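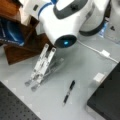 **Ticket:** Nightly backup from Hurnusmont does not finish before office hours
**Opened by:** Griet Claeys
**Assigned to:** Wim Timmermans
**Opened:** 21 Apr 2018
**Priority:** Normal
**Status:** Closed

## Report

The Feditlow job that copies the file server `essien` to the backup store at Hurnusmont is still running when people log in. Until February it completed overnight with plenty of margin. Users on the accounting share report slow opening of spreadsheets until the job ends or is cancelled. No error is shown in the Feditlow console. The job status is "Running" and the transfer rate is low but steady.

The job runs for over four hours past the end of its window. I have cancelled it by hand twice. The restore points from those nights are marked incomplete.

Griet

## Log

**Wim Timmermans**

Took the ticket. Checked the job definition against the saved export from before the slowdown. Source paths, exclusions, compression level and retention are the same in both. The job has not been switched from incremental to full.

Checked the volume of changed data per night in the job history. It goes up at month end, as expected, and otherwise shows no trend. The slowdown is present on quiet nights too.

**Wim Timmermans**

Disk checks on `essien`: array healthy, no rebuild in progress, SMART values normal on all members. Local copy of a large archive from the data volume to the system volume ran at the usual speed. Source disk ruled out.

Repeated the local copy on the backup store. Also normal. Target disk ruled out.

@Griet, please confirm whether the antivirus agent on `essien` was updated during February. It scans on read, and I have seen it slow Feditlow before.

**Griet Claeys**

It was updated, yes. The release notes mention a new scan engine. I can exclude the Feditlow service from on-access scanning for one night if Vesela agrees.

**Vesela Živković**

Approved for one night. Put the exclusion back in the morning whatever the result, and note it here.

**Griet Claeys**

Exclusion applied, job run, exclusion removed. No measurable change in the transfer rate. CPU on `essien` was slightly lower during the run. Antivirus ruled out as the main cause.

**Wim Timmermans**

Ran a plain network throughput test between `essien` and the backup store, with no Feditlow processes active. Result sits just under 100 Mbit/s in both directions and is very flat. The same test from my workstation to the backup store gives close to full gigabit, so the limit is on the server side.

Output on `essien`:

```
Speed: 100Mb/s
Duplex: Full
Auto-negotiation: on
Link detected: yes
```

The adapter advertises gigabit. The switch port is set to auto and also advertises gigabit. Port counters show a small number of CRC errors, increasing slowly.

Suspect the cable or the patch panel. A gigabit link needs all 4 pairs. With one pair open the two ends can fall back to a lower speed and stay there without raising an alarm.

**Cor Goossens**

On site. `essien` goes through patch panel position 8. Work done:

- Replaced the patch cord between switch and panel. Link still comes up at 100.
- Replaced the cord between the wall outlet and the server. Same.
- Put a cable tester on the run between outlet and panel. The brown pair is open at the panel end.

The panel was moved down a unit in February to make room for the new UPS. The bundle is tight behind position 8 and one conductor had pulled out of its contact. I re-terminated the position and added slack from the loop above the tray. Tester now passes on all pairs. Link came up at gigabit on first connection.

The old patch cords tested fine. I have left the new ones in and put the old ones in the spares drawer.

**Wim Timmermans**

Confirmed from here. Counters cleared, no CRC errors after a long test transfer. Job will run tonight on its normal schedule.

**Griet Claeys**

Job completed inside the window. Restore point is marked complete. Accounting has no complaints this morning.

Before this is closed: can we get a warning when a server port drops to a lower speed? The switch logged the change at the time, at informational level, and it went no further.

**Wim Timmermans**

Added a speed check to monitoring for all server ports at Flotside and Hurnusmont. It sends a warning when negotiated speed is below the configured value for two polls in a row. Tested by forcing a spare port down.

**Mieke Hermans**

I ran a test restore from the latest point, one folder from the accounting share and one from the shared drawings. Checksums match the originals. The incomplete restore points can be deleted once a full month of good ones exists. I have put that in the retention notes.

## Resolution

Open pair at patch panel position 8 caused the link to `essien` to negotiate at the lower speed. Position re-terminated, patch cords replaced, port speed monitoring added. Feditlow configuration unchanged. Antivirus exclusion removed.

Closed by Wim Timmermans.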